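Ticket 556: Shared calendar shows bookings one hour late
Opened by: Vlasta Zupan, Bikstead office
Assigned to: Nabil Sabbagh
Priority: Normal
Status: Resolved

December 15, 2023, 09:12 -- Vlasta Zupan
Meeting room bookings made on the Hondo web page come up an hour late in my desktop calendar. I booked the small room for 10:00 and the desktop has it at 11:00. The web page is right. Radka Leka sees the same on her machine. Shivam Mishra doesn't, and he sits in the same office.

09:40 -- Nabil Sabbagh
Thanks. Please send me the version number from Help > About on your machine and on Radka's, and tell me what time zone each calendar is set to. The computer clock has its own setting, so check the one inside the calendar program as well.

09:58 -- Vlasta Zupan
Mine is version 131, Radka's is 131, Shivam's is 138. The computer clocks all say London. Inside the calendar, mine and Radka's say "Use server zone". Shivam's says London.

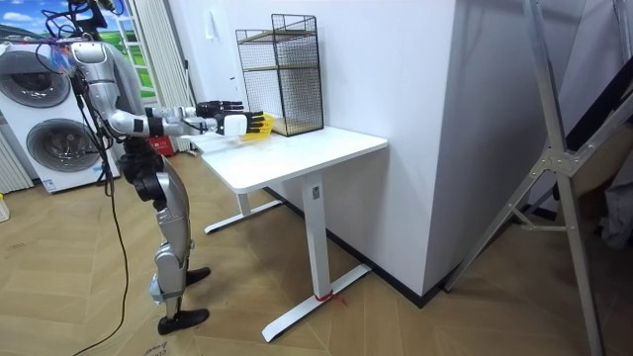 Does the fault change the booking itself, or only how it is displayed?
Only how it is displayed. The server holds the correct time, and the door panels read from the server.

10:25 -- Nabil Sabbagh
I made a test booking for 14:00 on the web page and opened it in both versions. With "Use server zone" on, 131 puts it at 15:00 and 138 puts it at 14:00. With the zone set to London by hand, both are correct. The calendar server was moved to the Salameh site last month and its zone is one hour ahead of ours. The old version takes the server's zone for display and ignores the one on the booking.

Steps for version 131 until the update goes out:
Close any open bookings.
Go to Settings > Calendar > Time zone.
Untick "Use server zone" and choose London.
Save, then quit the program fully and start it again.
Do not drag bookings back to the right time by hand. That does change them on the server.

10:51 -- Vlasta Zupan
Done on mine and it is fine now. Radka had already dragged some of hers -- those now show an hour early.

11:06 -- Nabil Sabbagh
I can put those back from the change log. There are 7 of them. Radka, please leave them alone until I post here.

11:34 -- Nabil Sabbagh
All 7 restored. Invitations were not sent again, so people outside the office won't have had a second message.

11:47 -- Radka Leka
Checked mine against the web page and they match. Thank you.

12:15 -- Nabil Sabbagh
Version 138 is being pushed to the remaining Bikstead machines tonight. Please leave them switched on and log out as usual. Closing this one. If a booking is still wrong tomorrow, reopen the ticket and give the booking reference.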